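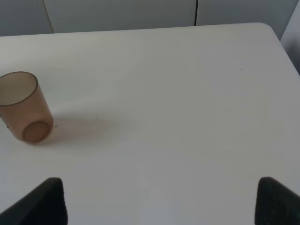

Dagmar Sokol
Writer, night-shift baker, reluctant gardener

So I've moved my writing hours again. For the longest time I was an evening person, because I had a job that started late and a kitchen table that was free after supper, and then the bakery put me on nights in April and everything went sideways. I now get home when the school buses are going out, and if I want to write anything at all it has to happen before I sleep. My brain at that hour is mush, but it's a friendly kind of mush, and I've decided I like it.

A few of you wrote to ask how the book is going (thank you, I read every one!). It's going. The draft hit 634 pages last month, and before you congratulate me, please know that it's supposed to be a short novel about two sisters who inherit a ferry. I have a whole chapter on the rope. I love the rope chapter. My friend Ibrahim read it on the train down to Dikville and texted me "is there more rope later" and I still don't know how he meant it.

What I've been doing is setting a timer for 90 minutes, putting the phone in the bread box, and working on one scene only. I don't go back and fix the one before it, even if I know the aunt has the wrong name in there (she does, she was Lotte and now she's Wilma and there are places where she's both). The fixing can wait. When the timer rings I get up, even in the middle of a sentence. I read somewhere that stopping mid-sentence makes it easier to start the next day and I thought it sounded like nonsense, but it works for me about half the time, and the other half I have no idea what I meant by "the gulls, however,".

Food is the other thing. I used to snack the whole way through and now I just have tea, one big pot, and toast at the end. I've gone off coffee completely since the night shift started, which my coworkers think is insane. Four cups before midnight is normal over there!

We had a weekend in Trundonthorpe, too, for my cousin's wedding, and I took the laptop and didn't open it. Not once. I danced with an uncle I hadn't seen in years and he told me a long story about a ferry that ran aground with a load of pigs, and of course I wrote that down on a napkin, so maybe it counts as work. The pigs are going in. Sorry, Ibrahim.

Plans from here: I want to get three chapters cut down before summer, starting with the storm, which goes on for so long that the weather would have passed. I'd also like to plant beans. If anybody has a good method for keeping slugs off them that doesn't involve going out at night with a flashlight, I'm all ears, I'm at work then anyway.

Next post will be the reading list I keep promising.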